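Maststead opens its doors to neighbours and local firms for an afternoon of robots

Visitors came from across Wustine in November to see how small parts are put together by machine

WUSTINE, November — Maststead, the assembly workshop on the Amadi estate, was delighted to welcome 244 visitors to its open day last month, a turnout well beyond anything the team had hoped for when the first invitations went out in the summer. Families, apprentices, retired engineers and buyers from nearby firms all found their way through the big green doors, and the kettle was kept very busy from start to finish.

The afternoon began at 1.30 with a short welcome in the loading bay, after which guests were taken through in groups of 18 to see the Honix assembly bench at work. Honix is Maststead's own project, now in its third year, and its aim is a simple one to explain if not always to carry out: to have two robot arms work together on the sort of small, fiddly job that usually calls for a pair of human hands and a good deal of patience.
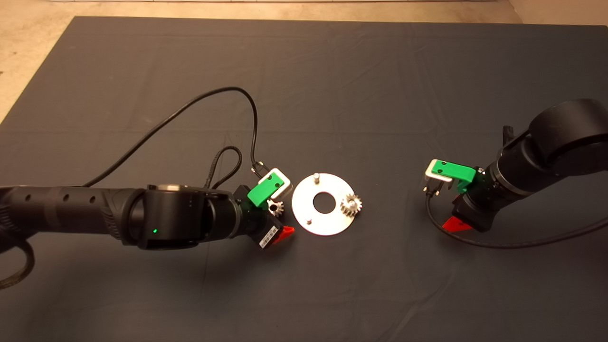

Gears were chosen for the demonstration because almost everyone has met one, whether in a clock, a bicycle or a kitchen whisk, and because they are quite unforgiving to fit. The hole in the middle has to meet its peg squarely, and the teeth have to sit properly against those of the next gear along. With the larger gear in place on the metal disk and a smaller one held in the left arm's red fingers, the guide could point out just how little room there is for error, and several guests leaned in for a closer look at the teeth.

"I must have talked about pegs and gears more in one afternoon than in the whole of the year before, and I enjoyed every minute of it," said Osaze Effiong, who leads the Honix project at Maststead. "People asked wonderful questions. A lady who used to mend sewing machines wanted to know what the arm does when a gear sticks, and we ended up talking for so long that the next group had to come and find me!"

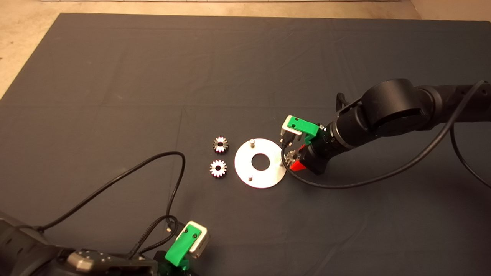 The Honix bench at Maststead's open day, with the plate's three pins standing ready and two gears lying beside it.

Each showing was followed by time for questions, and the team had set aside a corner of the workshop where younger visitors could try fitting gears by hand. This proved so popular — with the grown-ups as much as the children — that a second table had to be brought through from the canteen. Guests were also able to talk to Maststead's engineers about training places and about the kinds of work the company takes on for smaller firms in the district.

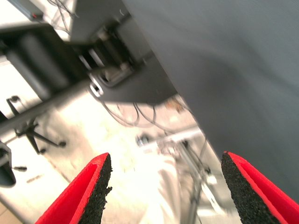

Tea and cakes were served from 3.30, and the raffle raised £90 for the Wustine youth club, which has been a good friend to the workshop over the years. Maststead would like to thank everyone who bought a ticket, and the Amadi estate office for so kindly opening its overflow car park. 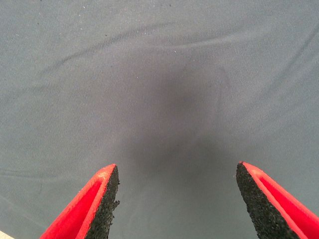 Many of the afternoon's questions were about grip, a subject on which the Honix team will happily talk at length. A small metal part is smooth and hard, and holding it steady while it is lowered on to a pin asks a lot of whatever is doing the holding. The fingers on the Honix arms have a rough, grainy black pad along the inside of each red shell, and Osaze Effiong told guests that the choice of pad had taken up more of the team's time than almost any other part of the bench.

"You can spend a whole week on something the size of your thumb," he said. "I was so pleased that people wanted to hear about it, and we would love to have them all back."

Following the success of the day, Maststead plans to hold another open afternoon in the spring, and will be offering separate morning visits for schools and colleges. Groups wishing to come along are warmly invited to write to the visits desk at Maststead, Amadi estate, Wustine.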